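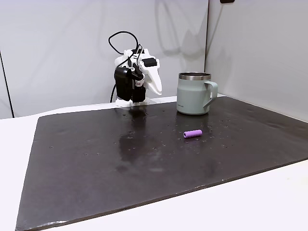 Fig. 1. Bench 2, arm folded. Green mug and purple cylinder on the dark mat.

April 15, 2023

Task for this block is "put the small thing in the mug." Chore-level tidying, one object, one container. Shetty policy, retrained on the Lurmont set (2,589 episodes, of which 832 are mug tasks). Planning 500 trials before the September review.

Notes on the setup:

- Cylinder on its side is the hard case. Upright starts go to a separate sheet.
- Mug handle faces right, away from the arm. Keep it there. Handle-left gets its own block later.
- Mat is shiny enough to mirror the arm. Depth estimate near the base is suspect – log it, don't correct for it yet.
- Pale specks all over the mat. Segmentation threshold stays at 18 until we have a baseline, then try higher.
- Cable loop over the top joint needs checking at full reach. Re-route if it pulls.

Scoring: object inside the mug, mug still standing. Rim contact is allowed but gets a flag. A dropped object is a fail even if a second grasp would have saved it.

On the bigger question Brurex keeps asking, whether this can clear a kitchen counter: no. One known object and one fixed mug is a long way from a sink full of dishes. Parts sorting at Voravstead is closer, as the bins don't move and parts come in known sizes. I'd quote them that and leave the kitchen out of the proposal.

Open: does the jaw clear the rim with the cylinder held crosswise? Measure both before trial 1.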